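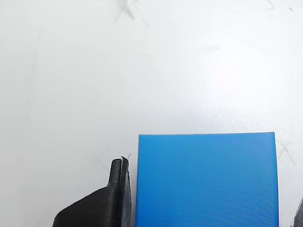
Nakton Bench Top, white

The Nakton is a replacement work surface for craft rooms, school benches and light assembly areas. It sits on top of an existing table or on the Malon frame, sold separately. The face is smooth and white on one side only. The underside is unfinished and should not be used as a working face.

Sizes and prices

Standard: 1,190 mm long by 730 mm deep
Half depth: 1,190 mm long by 365 mm deep

Both sizes are the same thickness and take the same edge strip. Prices are shown at checkout in your local currency and include tax. Freight is worked out separately by postcode. We do not cut tops to custom sizes, but either size can be trimmed at home with a fine-toothed saw. Cut with the white face up if you are using a handsaw and face down if you are using a circular saw. Seal any cut edge before you put the top into use.

What comes in the carton

One top, one roll of edge strip in white or grey, a packet of screws and a printed fitting sheet. Brackets for the Malon frame come with the frame, so if you are fitting the top to something else you will need your own.

Fitting

Clear the old surface and check it with a straight edge. Gaps of up to 5 mm can be packed with card or thin timber. Anything larger should be fixed first or the top will rock. Lay the top in place and leave it in the room overnight before screwing it down. Drill pilot holes from below. The screws supplied suit a table that is at least 18 mm thick - use shorter ones if yours is thinner.

Two people should carry the standard size. It is awkward on stairs.

Everyday use

The white face is made for glue-ups, sorting, painting, model work and general handling of small parts. It is not a cutting board. Knife blades will mark it, and so will metal tools dragged across it. Use a cutting mat for blade work and put felt pads under clamps, vices and anything else that gets moved a lot.

Light scuffs are normal on a surface that is used every day. Most grey rub marks lift with a damp cloth and a little dish soap. For dried paint or marker, use methylated spirits on a soft rag, then wipe again with clean water. Do not use steel wool, scouring powder or a razor scraper. These dull the finish and the dull patch will pick up dirt faster than the area beside it.

Deep scratches can't be polished out. The Matos filler stick will colour them in, although the repair can be seen up close.

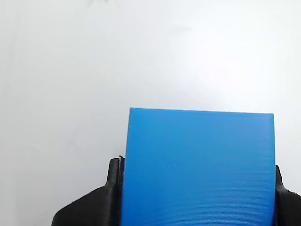 Can I put a hot glue gun or soldering iron down on the top?
Use a stand or a heat mat for both. The surface handles warm items up to 61 degrees Celsius, and a bare tip is far hotter than that and will leave a brown mark.

Returns and warranty

Unused tops can be sent back in the original carton within a month. The buyer pays return freight unless the top arrived damaged. Please photograph any carton damage before unpacking. Surface wear is not covered by the warranty. Lifting or warping is covered for five years when the top has been kept indoors.

Also in this range

Malon frame, fixed height
Matos filler stick, white
Rovska edge strip, spare roll, white or grey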